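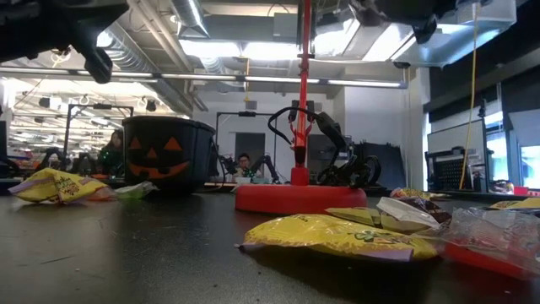 December 8, 2024

I finally cleaned out the snack cupboard, and I have thoughts. Mostly about how I shop, and how weird it is that a person can own four half-used bags of brown sugar and still come home with a fifth.

So, background. We moved to Lelimden in February, into an apartment with the smallest kitchen I've ever had. The old place had a pantry you could stand in. I loved that pantry! I also never once knew what was in it. When we packed up I found a can of water chestnuts that had already moved with me twice, and I still put it in the box and brought it along. I don't even like water chestnuts.

The new kitchen has one tall skinny cupboard next to the fridge, and everything that isn't cold has to live in there. For the first few months I just kept shoving. You open the door, you hold your other hand out flat to catch whatever slides, you grab the pasta, you shut the door fast. My husband got very good at this. I took a jar of cinnamon to the foot in the summer and decided things had to change, and then of course did nothing until this week.

What got me going was the grocery bill. I've been using Tresari, the little budgeting app, and it adds up your food spending at the end of the month whether you want it to or not. Mine had a line for "pantry and snacks" and the number was 161 dollars. For two people! In a month when I would have told you we were eating down what we had! I sat there on the couch scrolling through the receipts and there it was, over and over, stuff I bought because I wasn't sure if we were out. Rice, we were not out. Chicken broth, so very not out.

So I took everything out. All of it, onto the kitchen floor, because the counter holds a cutting board and a kettle and that's it. I put on a podcast and made piles. Baking stuff went by the stove, cans along the wall, tea in the doorway (we have so much tea, my mother-in-law keeps sending it), and then a big sprawling pile of sweets and crackers and things in crinkly packets that had no real home. That last pile was the one I kept walking around. Cans are easy, you read the date and you're done. The crinkly stuff you have to shake and squeeze and open and sniff.

A few things I learned, if you're about to do the same.

Wipe the shelves before you put one single thing back. I skipped this on the top shelf because I was tired and now I know there's a sticky ring of honey up there, and I think about it when I'm trying to fall asleep.

Don't buy the bins first. I did it backwards. I ordered a set of 10 clear ones from Karppinen, the home store over by the train station, and they're lovely, and only six of them fit. The shelves are two inches too shallow for the big ones. I measured the width and the height and completely forgot that cupboards have a back. The leftover bins are in the bathroom now holding cotton balls and hair ties.

Put the sweets at a height you have to reach for. I still eat them, but I eat them on purpose. Before, I'd open the door for crackers and somehow have chocolate in my mouth.

And write the date on flour when you open it. I found three bags, all open, all clipped shut, and no way to tell which one was the old one. I sniffed them all and got flour up my nose and kept the one with the nicest clip.

The list on the door is the thing I'm proudest of. It's one of those Prodarier magnetic pads, nothing fancy, with a pencil on a string. When something goes in, I write it down, and when it's gone it gets crossed off. My husband said he gives it two weeks. He's also the only one who has forgotten so far (peanut butter, I saw the empty jar), so I'm not taking questions from him.

I'm trying to get through the rest of the month buying only fresh things, milk and vegetables and bread, and cooking out of the cupboard for everything else. Tonight was lentil soup with the broth, the many brothss of it aside, and there's enough for lunch tomorrow. Next up is something with chickpeas, and if anybody has a recipe that uses a lot of brown sugar and one can of water chestnuts, please leave it in the comments.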